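Recolha de roupa de inverno em Fovholm abre mais cedo este ano

3 de setembro de 2023

A recolha de agasalhos da associação Karkus começa este ano ainda em setembro, um mês antes do habitual. As peças podem ser entregues no antigo armazém Hladun, junto à estação de Fovholm, e em mais oito pontos espalhados pela cidade e pelas freguesias vizinhas. A entrega termina quando o armazém encher ou, o mais tardar, na última semana de novembro.

A antecipação foi decidida depois do inverno passado, quando a maior parte dos sacos chegou já em dezembro e a triagem se prolongou até março. Nessa altura havia camisolas e casacos por distribuir e o frio estava a acabar. A associação entregou 3.000 peças na última campanha, mas calcula que uma parte só chegou às famílias quando já não fazia falta.

São aceites camisolas, casacos, calças quentes, gorros, luvas, cachecóis e mantas. Ficam de fora a roupa interior usada, as almofadas, os edredões de penas e o calçado sem par. A roupa de criança é a que mais falta faz, sobretudo nos tamanhos entre os quatro e os dez anos, e a de homem em tamanhos grandes também costuma esgotar-se nos primeiros dias de distribuição.
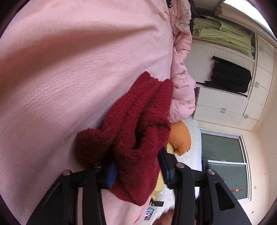
A Karkus pede que tudo venha lavado e seco, em sacos fechados, com uma indicação do tamanho por fora. No ano passado, 500 peças tiveram de ir para reciclagem têxtil por chegarem húmidas ou com bolor, muitas delas em bom estado quanto ao resto. As malhas de lã devem vir dobradas e não penduradas em cabides, que as deformam no transporte e ocupam espaço nas caixas. Botões em falta e bainhas descosidas não são problema, uma vez que há uma pequena oficina de arranjos a funcionar no próprio armazém às terças e quintas à tarde.

Quem não puder deslocar-se pode pedir recolha em casa, a partir de três sacos. O pedido faz-se por telefone ou ao balcão da junta, e a carrinha passa aos sábados de manhã. Na zona alta da cidade, onde as ruas estão em obras até ao fim de outubro, a recolha será feita apenas junto ao mercado.

A novidade deste ano é a forma de distribuição. Em vez dos sacos já preparados que se entregavam à porta, as famílias passam a escolher as peças numa sala do armazém, com marcação de hora. Cada visita dura 30 minutos e não há limite de idade nem é preciso apresentar comprovativo de rendimentos. Basta o encaminhamento de uma escola, de um centro de saúde ou dos serviços sociais, que pode ser verbal.

O modelo foi experimentado em Zollarcombe durante o inverno anterior e, segundo a associação, houve menos devoluções e menos roupa abandonada. Lesia Hrytsenko, que coordena a recolha em Fovholm, explicou que os sacos preparados às cegas continham quase sempre uma ou duas peças que não serviam a ninguém da casa. «As pessoas sabem o que lhes fica bem e o que os filhos aceitam vestir. Perdíamos muito tempo a tentar adivinhar», afirmou.

A mudança obriga a ter a roupa exposta por tamanhos, o que exige mais espaço e mais gente. O armazém foi cedido sem renda até ao fim de março, mas a eletricidade fica por conta da associação, que admite fechar a sala aos domingos para poupar no aquecimento. Falta ainda confirmar se a câmara empresta os varões e as mesas usados na feira de verão.
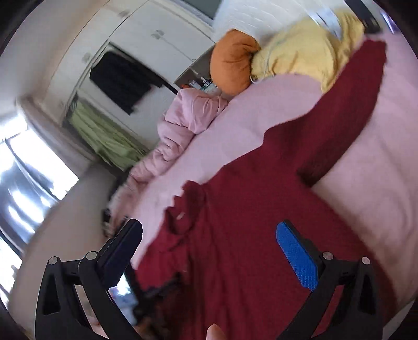
Uma moradora da zona alta, em comentário deixado na página da junta, considera que a escolha com hora marcada vai deixar de fora quem trabalha por turnos e pede pelo menos uma noite por semana. Acrescenta que no ano passado recebeu o saco às nove da noite, à porta, e que de outro modo não o teria conseguido ir buscar. Pergunta também se outra pessoa pode fazer a escolha em nome da família.

A associação respondeu que está prevista abertura até às 21h30 às quartas-feiras, a partir de meados de outubro, e que a escolha pode ser feita por um familiar ou vizinho, desde que a marcação indique o nome de quem vai. As entregas ao domicílio mantêm-se para pessoas acamadas ou com dificuldade de locomoção. Nesses casos, as medidas e as preferências são recolhidas antes por telefone.

As escolas do concelho voltam a participar, mas com um calendário próprio. Cada agrupamento terá uma semana de recolha entre o início das aulas e o fim de outubro, e os sacos serão levantados à sexta-feira. A roupa desportiva e os impermeáveis entregues nas escolas ficam reservados para os alunos do próprio agrupamento e só passam para o armazém se sobrarem.

O que não for distribuído até ao fim da campanha segue para Zollarcombe, onde a distribuição dura mais duas semanas. As mantas ficam guardadas para situações de emergência durante o resto do ano.

O armazém Hladun recebe sacos de segunda a sexta, das 9h às 18h, e aos sábados até às 13h. A entrada faz-se pelo portão lateral. A associação pede que não se deixem sacos na rua fora deste horário, porque no último outono a chuva estragou vários antes da abertura.

As marcações para a sala de escolha abrem na segunda quinzena de setembro, ao balcão da junta e nos centros de saúde.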